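Cómo comprobar en simulación si un brazo de seis ejes puede con una tarea de taller

Guía de Darkavton, revisada en marzo

La pregunta de si una máquina puede ya ordenar piezas o recoger una mesa se responde mal en abstracto. Conviene acotarla a una tarea, un puesto y un criterio de fallo. El procedimiento que sigue es el que aplicamos en el proyecto Pillar, con brazo simulado sobre suelo embaldosado y una superficie de trabajo verde.
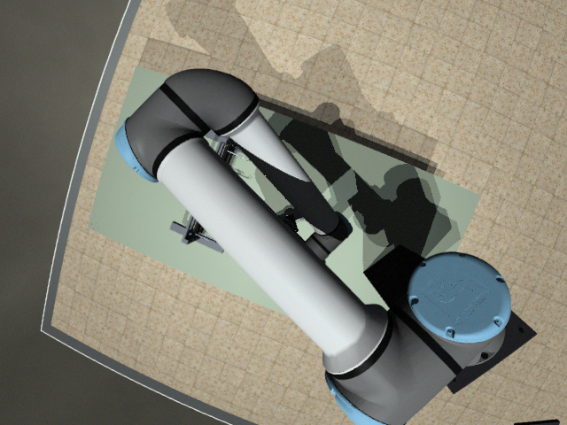
Brazo y superficie verde, en simulación.
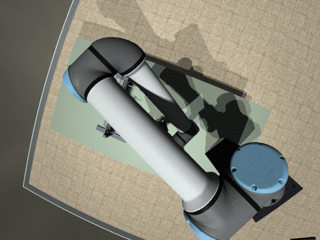

Trekuden objetó al leer el borrador que un ensayo simulado no dice nada del rozamiento real, y que una pieza aceitosa se escapa de los dedos aunque la trayectoria sea perfecta. La objeción es correcta. El método sirve para descartar tareas; para aprobarlas hace falta repetir el ensayo en el puesto físico.

1. Definir la tarea
Escriba una sola frase con verbo, objeto y destino: «colocar el soporte en su alojamiento». Si necesita dos verbos, son dos tareas. «Recoger el banco» no es válida.

2. Comprobar el alcance
Marque los puntos de agarre y de depósito. Para cada uno, resuelva la cinemática inversa con la herramienta montada, no con la muñeca desnuda. En nuestro puesto el punto más lejano queda a 700 mm del eje de la base. Anote las soluciones con el codo plegado - suelen ser las que dan colisión entre eslabones.

3. Revisar la visión
Una cámara cenital pierde las piezas que quedan debajo del brazo. Fije una postura de reposo que despeje la superficie y tome la lectura desde ella. Repita con la luz desplazada: las sombras duras del propio brazo alteran la segmentación.

4. Lanzar los intentos
Ejecute como mínimo 1064 intentos con posición y giro aleatorios de la pieza. Tres semillas distintas bastan. No corrija parámetros a mitad de serie.

5. Clasificar los fallos
Separe percepción, agarre y colisión. En la última serie de Assunção hubo 166 fallos, casi todos de agarre en piezas de perfil delgado. Un total sin desglose no permite decidir nada.

6. Decidir
Colocar piezas rígidas de geometría conocida es hoy una tarea abordable. Doblar ropa, desenredar cables o vaciar un cajón desordenado sigue fuera de lo que este método aprueba, y en una vivienda el punto 1 ya resulta difícil de cumplir.

Guarde las semillas y la versión del modelo junto a los resultados. Si cambia la herramienta, vuelva al paso 2.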